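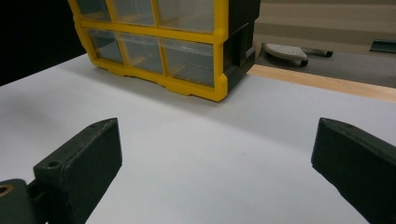
Drawer cabinet task, seen from the gripper.

PAID TESTERS WANTED - Pultar hand-held gripper kit
Posted June 4, 2021

Short version: we make a hand-held gripper kit with a camera on it. You hold it, you do small household and workbench jobs with it, the recordings get used to teach robot arms. We need people to try the kit before it ships and tell us what's wrong with it. Paid, part time, no experience needed. Read the whole thing before you write in please, most of the questions we got in May were already answered in the ad.

WHO WE ARE

Griston. Small shop, we build tools for people who train robots. Pultar is our first kit that goes to customers in a box instead of being carried over by one of us. Labs and small automation firms order it, screw it together, and start recording the same day. At least that's the plan. The assembly guide still needs work and so does the trigger. Which is where you come in.

WHAT YOU'D BE DOING

Sessions run 3 hours, with a break in the middle. You get a kit, a table and a task card. Typical cards:

Pull out a drawer in a small parts cabinet, put something in, close it
Take something out of the same cabinet and set it on the table
Move cups from one side of the table to the other
Fold a hand towel, unfold it, fold it again
Sort pens into a tray
Put the lid on a box

You repeat each card a lot. Same drawer over and over, then the next drawer. Then the cabinet gets turned a little and you start again. It is repetitive, we're not going to dress that up. Some people find it relaxing, some are done with it after one session and thats fine, you still get paid for the session.

The drawer cards are the ones we care about most right now. Clear plastic drawers are a pain. Hard to grip, they catch the overhead light, and if you come in at a bad angle the finger slides right off. If you can find a way of opening them that works every time we want to see it.

After each block you fill in a sheet. What slipped, what hurt, what was annoying. Plain words. "Trigger sticks" is a great comment. "Good" is not a useful comment.

THREE KINDS OF TESTERS

Pick one, or say you don't mind.

1) Table testers. The job described above. Most of the spots are this.

2) Build testers. You get the kit in pieces plus the printed guide and put it together with no help while one of us watches and takes notes. Fingers, mount, linkage, camera bracket. Then you take it apart again. We want people who have never built one. If you've assembled furniture from a flat box and lived, you qualify. One session only, because once you've built it you know how.

3) Long-run testers. Same cards as the table testers but you come back for 4 weeks, same kit the whole time, so we can see how the fingers and bushings hold up. Target is 1000 recorded drawer pulls per kit by the end of it. Fewer spots, we'll pick from people who've done a table session first.

WHERE

Tukbridge, the Ocampo building, ground floor. Side entrance, ring the Griston bell. Free parking in back. Bus stop is across the street. The room has step-free access and there's a restroom on the same floor. Tables are fixed height at the moment, chairs adjust. You can do most cards sitting down. Tell us ahead if you need a different set up and we'll sort it out before you come in.

No remote spots this round. We know, people keep asking. Maybe once the build guide is finished.

PAY

$76 per session, all three kinds. Paid by check or bank transfer, your choice, within a week of the session. Session cut short on our side (kit breaks, software falls over) = full pay. You cancel with a day's notice = no problem, we rebook. Don't show and don't call = we give the spot to somebody else.

Long-run testers get the session rate each time plus a bonus session's pay if they finish all 4 weeks.

Parking is free so we don't cover travel. Coffee and snacks there, bring lunch if you're booked for two sessions in one day.

WHAT WE NEED FROM YOU

- 18 or over
- Okay using one hand to squeeze a trigger for a few minutes at a time. Left handed people very welcome, we don't have enough of you
- Can follow a written card in English
- Willing to be blunt
- OK with your hands and voice maybe ending up in the recordings (see below)

You do NOT need to know anything about robots. Prior users of other hand-held grippers can apply too, just say so, we'd like to compare. If you work for a company that sells one, sorry, no.

Hand or wrist injury in the last few months, please sit this round out. The kit isn't heavy but it's heavier than it looks after an hour, and the new grip hasn't been tested much. That's partly what the sheet is for.

RECORDINGS AND PRIVACY

The camera rides on the gripper and mostly looks at the fingers and whatever is past them, so table, objects, a bit of floor. Your face isn't the point and we don't want it. If it gets in anyway, that clip gets deleted. Sound is off by default, but it gets switched on for the build sessions so we can hear where people get stuck.

You sign a form before you start. It says what we keep, who we can pass it to, and how to get your stuff removed. We send it with the confirmation email so you can read it at home and not in a doorway with a pen in your hand. Recordings are stored under a number, no names. Leave jewelry with names on it at home, cover any tattoos you don't want recorded. Long sleeves are ok but push them up a bit, loose cuffs get in the linkage.

WHAT WE ALREADY KNOW IS WRONG

So you don't spend your whole sheet on it:

Trigger return is slow after a long block. New spring is on order.
Finger tips scuff. Looks bad, doesn't seem to change the grip. If you think it does, write it down.
Linkage gets noisy. Also known.
The guide has two steps in the wrong order. Build testers will get that version anyway, we want to see who catches it.
Task cards have typos. Like this ad probably.

What we don't know and want to hear about: grip size for small hands, grip size for very large hands, whether the fingers open wide enough for your normal mug, how tired you get and where, how it compares to just using your own fingers (slower obviously, but how much more annoying). Also whether the start/stop beep is driving you nuts. The office is split on the beep.

HOW A SESSION GOES

Arrive, sign the form if you haven't. Ten minutes of showing you the kit. Practice block, not recorded. Then recorded blocks with short rests in between, you can ask for extra rests and you don't lose pay for it. Break. More blocks. Final sheet, quick chat, done.

Dropped something? Pick it up, keep going. Failed grabs are useful too, don't hide them and please don't help with your other hand. That last one is the most common mistake, everybody does it. One hand on the kit, other hand off the table.

HOW TO APPLY

Use the form at the bottom of this page. We need:

Name and a phone number or email
Which kind of tester (table / build / long-run / don't mind)
Left or right handed
Mornings, afternoons or evenings
Anything you've used like this before, "none" is fine
Anything we should set up for you in the room

No resume. No cover letter. Two lines is enough. We read everything and answer everybody, usually in a couple of days, slower if the 3D printer is acting up.

Sessions are already being filled for the first weeks so if you have odd hours say which ones. Evenings go first. Build spots go fast too because there's only one session in it.

ALSO OPEN: ONE PART-TIME JOB

Separate from the testing. Room assistant for the test sessions, afternoons, hourly. Reset the tables between blocks, put the drawers back, check that the camera is recording (this matters more than anything), swap batteries, hand out cards, be nice to people who are bored. Some light repair on the kits, we'll teach you. Lifting boxes now and then. If you want that one write ROOM in the first line and do tell us a bit about where you've worked. Starting date is flexible, sooner is better.

For labs and firms who landed here looking to buy a kit: wrong page, the order list is under Products. Kits don't ship until this round of testing is finished. Pre-orders get the new spring.

Questions that aren't answered above, use the same form and pick "other". Please dont call the Ocampo front desk, they can't help and they've asked us to say so.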